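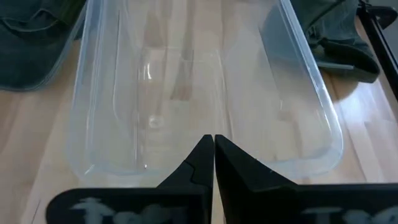

Clear plastic bin with rounded corners and a stepped rim, on a wooden surface.

Defne Bayram has sorted household storage for Dutus, a small home organising firm, for seven years. Most of her working day goes on choosing containers, and she prefers clear ones.

"Opaque boxes get labelled once and the label goes out of date," she says. "With a clear wall the contents are the label."

Her first measurement is the inside floor. Suppliers quote the outside of the rim, and on a bin with sloping sides and rounded corners the two figures differ enough to matter. A folded towel that fits the quoted width will ride up at the corners.

"Measure the flat part. Then fold to that."

For a linen cupboard she did in June, at a flat on the Altıntaş estate, she used two sizes only. The client had been using 6 kinds of box, from three shops, and none of them stacked on any other.
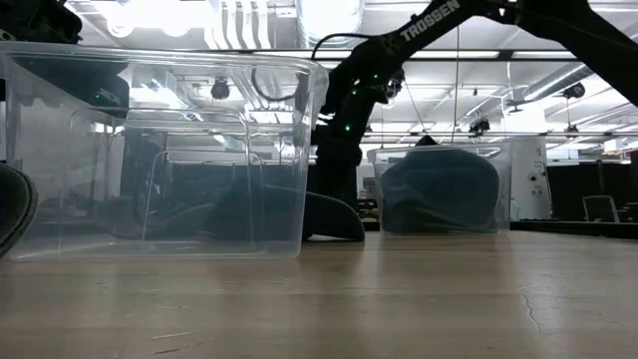

Cloth goes into the smaller size, folded and laid in until it sits just under the rim. Bayram does not press it down. Pressed fabric springs back when the lid is off, she says, and the walls bow if it is forced. Dark cloth gets a bin to itself, as it sheds on to pale linen. The larger size takes awkward shapes, and she allows one item to a bin if that item is long or curved.

Reflections are a drawback. Under ceiling lights a glossy wall can hide what is behind it, and she will turn a shelf lamp or move the bin forward before giving up on it. Scratches are the other complaint. She washes bins in warm water with a soft cloth and keeps scouring pads away from them.

She keeps a stock list in a spreadsheet called Mernari, now at 200 rows, with inside dimensions, wall slope and whether the lid is sold separately.

"Lids are where people lose money. Buy them on the same day or the size gets changed."

Her next job is a sewing room.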